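Atlow Tai mini cam: three months on the bookshelf

Posted in: Gadgets, Home

I've been through a fair few small cameras over the years, most of them now living in a drawer with their chargers missing. So when I say the Atlow Tai is the first one I've wanted to tell people about, take it as coming from someone who has been let down a lot! I bought mine with my own money in January and it has been running pretty much ever since, first at home and then for a while at my sister's place.
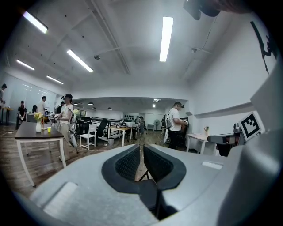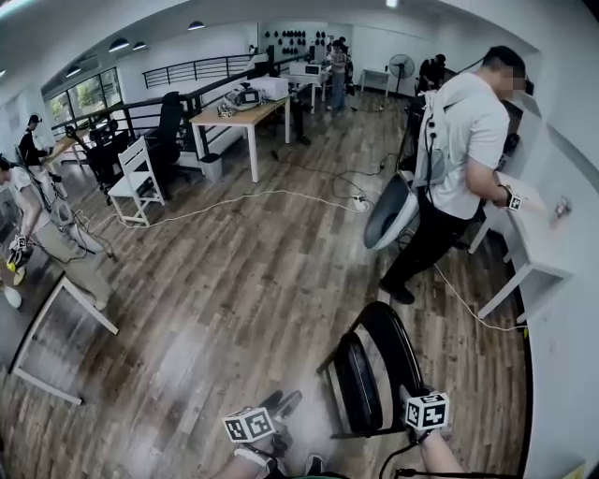 What you get in the box is the camera itself, a magnetic foot, a stick-on metal plate, a short USB-C cable and a folded sheet of instructions in very small grey type. No memory card and no wall plug. I had a card lying about, but if you don't, add one to your order, because the Tai won't record a thing without it.

It's tiny. I keep it on the second shelf between a dictionary and a jar of buttons, and visitors walk straight past it (I do tell them it's there, and so should you, the rules on recording people vary from place to place and so do friendships). The body has a soft matte finish that doesn't catch the light, and there's a status LED you can switch off in the app. I'd switch it off. At night it blinks a surprisingly bright blue.

Setting up

Open the Atlow app, hold the button on the back until it beeps, point the lens at the code on your phone. Mine connected on the second go. The first time I'd picked my 5 GHz network and it sat there chirping at me, so use the 2.4 one. After that I had a live picture on my phone before the kettle boiled.

The app is plain, and I love it for that. One big picture, a timeline underneath, and a row of buttons for sound, snapshots and motion alerts. You can draw your own motion zones with a finger. I cut out the window, where the neighbour's tree was setting it off every time the wind got up, and the alerts dropped to a sensible number straight away.

Picture and sound

Daytime picture is lovely. Colours are true, faces are clear right across my lounge room, and there's only a little bend at the edges from the wide lens. Night vision goes to black and white and is good to the far wall, a bit grainy in the corners. I'd been using an older Senberg before this and the Senberg turned everything after dark into porridge. No comparison.

Sound is better than I expected too. It picked up the dog snoring in the hallway. You can talk back through it, though your voice comes out like someone ordering at a drive-through, and the dog was not impressed.

Recording

It takes cards up to 128 GB. With motion recording only, I get 16 days on mine before it starts writing over the oldest clips, and I've never needed to go back further than that. Clips save as ordinary MP4 files, so you can pull the card, stick it in a laptop and watch them with whatever you've got. No special player, no account needed for that part! There's a cloud plan as well. I haven't signed up and the app only nagged me about it twice.

Battery

Now for the weaker side. The internal battery gives me 5 hours of steady recording, a good deal longer if it's just waiting for movement. Fine for taking it somewhere for the afternoon, not enough for a weekend away. I leave it plugged in. The supplied cable is too short to reach anything useful from a shelf, so I bought a longer one in white and ran it down behind the books.

It also gets warm while charging and recording at the same time. Warm like a phone on a video call, nothing alarming, but I wouldn't bury it under a cushion.

A couple of other things

The magnet is properly strong. I've had it hanging upside down off the range hood and it hasn't budged. The stick-on plate, on the other hand, took a flake of paint with it when I moved it, so choose your spot carefully.

Yung-ching Wan commented on my last camera post asking if the Nodard was worth the extra. I've borrowed one since. It has a sharper picture and a much nicer stand, but the app took ages to load every time I opened it, and for checking on a dog from the bus I'd take the Tai any day.

Firmware updates have turned up regularly. The most recent one added a schedule, so mine now switches itself off when I'm normally home in the evening and comes back on at bedtime. I'd been doing that by hand and forgetting half the time, so that was a very welcome surprise.

Would I buy it again? I already have. The second one's for the back shed and it arrives Friday.

Score: 4.5 out of 5 (half a point off for that cable)

Wenche Bakke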